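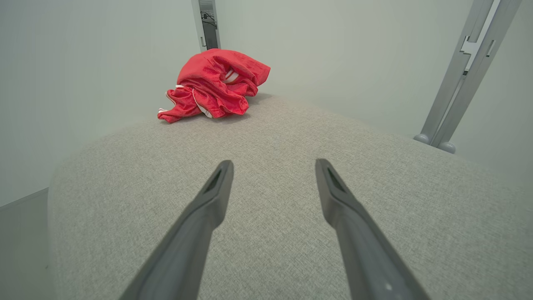
4.2 Clearing and Care of Upholstered Seating

This section applies to the padded benches and ottomans supplied with Mandby furnished units. Residents should complete the steps below before vacuuming or spot cleaning any fabric surface.

1. Remove all clothing from the seat. Jerseys and other garments left in a heap should be picked up whole, shaken out and checked for items caught in the folds.

2. Sort each garment for washing or storage. Bright red and other strongly colored clothing is to be washed separately from light items.

3. Vacuum the fabric with the soft brush attachment. Work from the back toward the rolled edges, using light pressure.

4. Treat marks with Clisier fabric solution, diluted at 5 ml per cup of cool water. Blot with a white cloth. Do not rub.

5. Allow the seat to dry for 2 hours before use.

CAUTION: Do not place damp sportswear on light gray upholstery. Dye may transfer to the weave and cannot always be removed.

NOTE: Heathered fabrics have a naturally speckled appearance – variation in the threads is not a defect and is not covered under the Worku fabric warranty.

Stains that remain after two treatments should be reported on Form 182. Replacement covers are approved by Pankaj Kanaujia, Furnishings Office, and must be fitted as described in Section 11.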